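The Long Morning: How the Haldi Found Its Way Back Into the Wedding Week

248 shares | 13 comments

By Noemi Farina

At seven in the morning the courtyard behind the Sengar house already smells of turmeric. Two steel bowls stand on a low table, one for the bride's side and one for the groom's, and the paste in them has been thinned with rose water and a little mustard oil. The bride is still upstairs, in an old yellow kurta she doesn't mind ruining.

The haldi is held on the day of the wedding or the day before it, depending on the family. Relatives take turns rubbing turmeric paste on the face, arms and feet of the bride or groom. It is meant to bless the couple, keep bad luck away and leave the skin bright for the ceremony. In many homes the two families hold it separately, and some of the paste from the groom's house is sent over to the bride's.

For years it was the part of the wedding that guests rarely saw. Omprakash Sengar, the bride's uncle, remembers his own as a quick affair with his mother, three aunts and a bucket of water. "It took twenty minutes," he says. "Then I was told to go and wash."

His niece has invited 80 people to hers. There are marigold strings on the walls, a drummer by the gate and a breakfast of poha and jalebi that will go on until eleven.

Planners say the change has come from couples themselves. Muthu Subramaniam runs Kulline, a small firm that organizes South Indian and mixed-heritage weddings, and he now puts the haldi, or the nalangu for Tamil families, on the schedule as a full event with its own menu and its own budget. Ten years ago he left it to the aunts. Most of his clients want it outdoors, in April if they can get it, before the heat sets in.
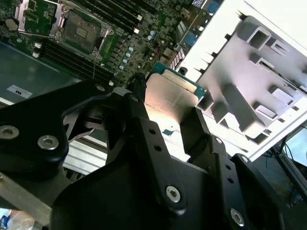

A processor held by a robotic gripper over a server motherboard.

Cost is part of the appeal. A haldi needs no hall and very little furniture. Subramaniam puts a simple one at $700, flowers included, and says the food is where families overspend. The paste itself costs almost nothing. What people forget is the washing up: turmeric stains stone, grout, white plastic chairs and anything made of cotton. He tells families to put down old sheets and to keep the good sofa behind a closed door.

Mixed weddings have brought their own adjustments. Manuela Sala and Remigiusz Tomaszewski, who married last spring, held a haldi at her grandmother's farmhouse even though neither of them is Indian by birth. Manuela was raised by an Indian stepmother, and she had been to enough cousins' weddings to want one of her own. Remigiusz's parents came with no idea what to wear and were handed yellow scarves at the gate.

"My father thought he should put on one dab and step back," Remigiusz says. "My wife's aunt took his hand and put it back in the bowl."

They had 50 guests, and the order was decided by the stepmother: married women first, then the parents, then everyone else. Some families keep strictly to that rule. Others let the cousins go whenever they like, which usually means the groom ends up with turmeric in his ears. In Bengali homes the paste may arrive with gifts and a decorated fish. In Maharashtra mango leaves are often used to dab it on, and many families skip the oil.

Most families agree on what happens afterward. Once the paste has been washed off, the bride or groom is expected to stay home until the ceremony. Subramaniam has had clients ask whether they can slip out for a hair appointment. He tells them to ask their grandmother.

Back in the Sengar courtyard, the bride comes down at half past seven and sits on a wooden stool facing east. Her mother goes first, touching the paste to her feet, then her knees, shoulders and forehead. An older woman starts a song and the drummer waits to hear the beat before he joins in. By the third verse the younger cousins have moved closer to the bowls.

Omprakash stands near the back in a white shirt. His sister has already told him twice to change it — he says he will, after he has had his tea.

13 comments | Share this story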